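Keveck Two-Finger Gripper, Firmware 3: Review After a Grip Loss Fault
Posted 7/23/24 by Ikechukwu Bassey

Rating: 2 out of 5 as shipped. 3.5 out of 5 with the workaround described below.

I bought the Keveck electric gripper through Jaber in March for a tabletop sorting and stacking cell at our Wavdale site. The plan was 3000 pick-and-place cycles before I wrote anything. I stopped at 1280. The gripper has a fault in how it handles a protective stop, and anyone running one near people or near anything breakable should know about it before reading the rest.

What it was asked to do

The workload is plastic tableware on a green cloth: bowls in several sizes and a couple of cups. The arm picks each piece by the rim with one finger inside and one outside, carries it, and either sets it down in a free spot or nests it on a stack. Nothing in the set is heavy. It's a poor test of payload and a good test of grip control, as thin curved rims shift between the fingers if the force wanders.

Stacks are harder than they sound. A wide bowl set on a narrower cup will tilt if it's let go slightly off center, and the next approach then has to deal with a rim that is higher on one side than the other. The blue bowl on top of the stack below is the sort of result I mean. I counted a tilt as a pass if the stack stood.

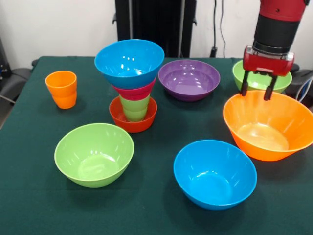 Setup

Mechanical fitting took under an hour. The bolt pattern matched, the dowel was a snug fit, and the connector has a proper locking collar. The fingers come off with two screws each. No complaints here.

Software was slower. Keveck supplies a plugin for Skirkerlow, the controller software we use, and the plugin installs cleanly but sets the finger speed to maximum by default. At that speed the fingers knock a light bowl sideways before the grip closes. I cut it to a third and left it there.

The manual covers wiring and dimensions well. It covers error states in half a page.

Normal operation

With no interruptions the gripper is good. Finger position repeats well enough that I stopped checking it after the first few days. Force feedback is coarse but steady. The grip detection flag is correct on bowls and less reliable on cups, where the narrow taper sometimes lets the fingers close past the threshold without reporting contact. Lowering the threshold fixed most of that.

Noise is low and the housing stays cool to the touch over a full shift.

The fault

When the arm goes into a protective stop, the gripper should hold whatever it has. Keveck's own data sheet for the unit lists "hold on stop" as the default. Mine held during the stop every time. It let go on the reset.

The sequence, taken from the Skirkerlow log:

1. Arm stops on a force limit. Gripper reports holding.
2. Operator clears the stop on the pendant.
3. The plugin reconnects and sends an initialize command.
4. The gripper opens to full width, then reports ready.
5. The program resumes from the interrupted move with nothing in the fingers.

The part falls at step four. I logged 17 releases of this kind. Most parts landed on the cloth. The rest rolled off the table, and bowls roll farther on tile than I would have guessed.

The dropped part is a nuisance. Step five is the real safety issue. The operator has just been standing at the cell clearing a stop, and the natural reaction to a falling part is to reach for it. The arm resumes 10 seconds after the reset in our configuration. With a soft plastic bowl the worst outcome is a bruise from the arm. With a metal part or a sharp one I would have pulled the gripper the first day.

A second, smaller fault showed up while I was chasing the first. If the stop occurs while the fingers are moving, the position reading freezes at its last value until the next full open. The program then believes the gap is narrower than it is. This caused no releases but it did cause several approaches with the fingers too wide, which pushed neighboring bowls around.

What I ruled out

Supply voltage was logged through four of the releases and did not dip. I swapped the cable, with no change. I ran the same routine at half arm speed and the release still came on reset. Driving the gripper directly from the bench supply and a serial adapter, with no plugin involved, it held through every power-on reset I gave it. That points to the plugin's initialize command. The hardware appears sound.

Approach angle also made no difference. I tried near-vertical approaches and ones with the wrist turned over toward the left side of the table, where the large orange bowl was. 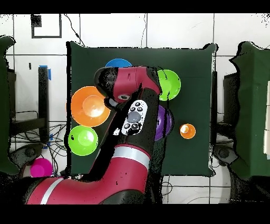

Gripper over the left side of the table; magenta cup on the floor near the base.

Workaround

Turn off automatic reconnect in the plugin settings. After a stop, reconnect by hand with the arm in manual mode and send a status request in place of initialize. Only then return to automatic. It adds a minute to each recovery. Put a sign on the pendant, or someone will skip it.

For the frozen position reading, add a full open and close before resuming, with the fingers empty and clear of the table.

Support

Jaber answered the same day and offered a replacement unit, which I declined because the unit isn't the problem. Keveck took two weeks, confirmed the initialize behavior, and called it intended for first startup. They've said a later plugin will check for a held part first. No date given.

Verdict

Good hardware, unsafe default. I am keeping it on the plastic tableware routine with the workaround in place and a longer resume delay. I would not put it on anything heavier until the plugin is fixed. The remaining cycles will be run on the new version, and I'll update the rating then.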